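Flusia pendant over a dining table, worth it?

tallowmere
Looking at the Flusia from Fosholm, $568. Does the slatted shade throw stripes on the ceiling? Table seats 8.

oakrow22
Mine does, faintly. A frosted bulb helped a lot.

bexley_k
I disagree, the stripes stayed with frosted too. I sent it back and got the Prikmont one for $332.

oakrow22
Could be your ceiling height. Ours is 10 feet.
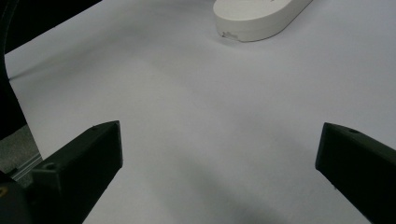
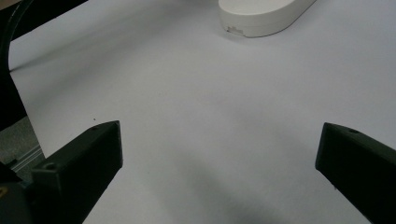 tallowmere
Ours is lower than that, so I'm leaning Prikmont. Does it work with a regular dimmer?

bexley_k
Yes, with the Lencho one we already had.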